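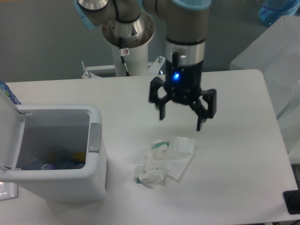

Skivton Hall and Grounds Association
Minutes, general meeting, 2/17/15
Held in the supper room. Quorum met. Apologies as per the book.

1. Previous minutes
Read, taken as correct. One change, "Cerley Road gate" should say "Cerley Road stile". Fixed.

2. Matters arising
Key to the meter box still missing. New one to be cut, hold a spare at the store.
Letter to council re drainage at the bottom oval sent, no reply yet. Send again.
Piano: tuner came, says not worth doing. Leave where it is for now. Someone asked can it go in the free ads. Left till next time.

3. Money
Balance in working account 2,946 dollars. Hall hire in for the period 723 dollars, up a bit on last time, mostly the dance class and two birthdays. Power bill not in yet. Insurance due June, will be more than last year, start putting aside now.
Report accepted.

4. Roof over kitchen
Still leaking by the flue. Jendard quoted for patching only, won't guarantee it past winter. Ifans quoted for new sheets on that side plus flashing, dearer, but includes taking the old stuff away. Long discussion. Some felt patch and wait for the grant round, others said we patched it last time and look at it.
Moved to go with Ifans if they can start before June. Carried, two against.
Ask Ifans whether colour matters on price. Also is the scaffold included, quote doesn't say.

5. Kitchen and rubbish
Hirers leaving food scraps in the bins over the weekend. Smell. Ants. Agreed hirers take all rubbish with them, no exceptions, and the bond is held if not.
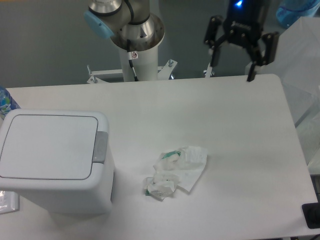 New wording for the hire form to say this in bold, plus sign over the sink. Recycling crate stays out the back, flattened boxes only. Tea towels also going missing, members to bring in old ones if they have any.
Urn is slow, element maybe. Get it tested and tagged with the rest.

6. Autumn fair
Same weekend as Cerley show again, not ideal. Cerley won't shift. Agreed to go ahead, but start at 10 and finish by 2 so people can do both.
Stalls: plants, cakes, books, secondhand tools. No live animals this year after the goose busness.
Print 300 flyers, 30 posters. Posters to Skivton store, the school, the servo, and both Cerley noticeboards.
Tables to be borrowed from the bowls club again. Need a ute.
Raffle prize still wanted. Meat tray or voucher. Voucher preferred, fridge not reliable.
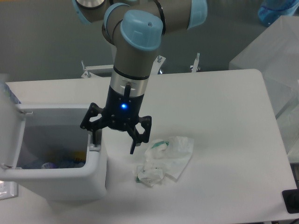

7. Grounds
Mower serviced, blade replaced. Long grass along the creek fence is a fire risk, to be slashed as soon as we can borrow the slasher. Dead wattle by the tank to come down, chainsaw ticket needed so can't be just anyone.
Swing seat cracked. Take it off the chains untill replaced.

8. General business
Dance class wants to come in half an hour earlier. OK so long as playgroup is out.
Request for wifi. Not at this price.
Front light timer an hour out, fix.
Working bee before the fair, gutters and windows. Bring own ladder.

Meeting closed 9.15. Next meeting date to go up on the board.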